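The cult of the founder needs better evidence
By Styliani Petridis
August 23, 2020

Ernico is now worth more on paper than Kirnier and Veloso put together, and I'm told I should be impressed. Kirnier has been making vans for longer than I've been alive. Veloso sells buses to half the councils I can think of. Ernico has a battery lorry that you can put a deposit on, a very good website and a chief executive who is seldom off the television.

I watched his latest interview twice. The first time I rather liked him. The second time I wrote down what he said, and it came to very little. He was asked when the lorry would be delivered and talked about his childhood. He was asked about the factory at Ollholm and said that people had laughed at the railways too. Some of them did, and quite a few of the people who put money into railways lost the lot.

Ollholm is the part that bothers me. The company promised 148 lorries from there by the end of September. It has handed over 20, and those went to a haulage firm in which it owns a stake. Perhaps the rest will come in a rush. Perhaps I'll take up running.
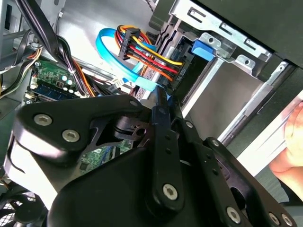 Politicians are no help. Two ministers have been to Ollholm this summer, and both came away calling the man a genius. Neither seems to have asked what the public would get back for the cheap land and the loan. A minister who stands next to a clever inventor hopes to look a bit clever too, and I can see the appeal, but it's a poor way to spend our money.

The usual answer is that sceptics always sound like this and always end up looking silly. I've heard it from friends who own the shares, some of whom have done nicely. Well, we remember the sceptics who were wrong because the firms they doubted are still here. The firms they were right about closed down, and their founders stopped being asked on to breakfast television.

I don't say Ernico is a fraud. The lorry exists — I've sat in one, and the seat was comfortable. But a share price is a guess made by a lot of people at once, and many of them have watched the same interview I did. Before the loan is made any bigger, I'd like the accounts for Ollholm published in full, with the orders split between real customers and friends of the house.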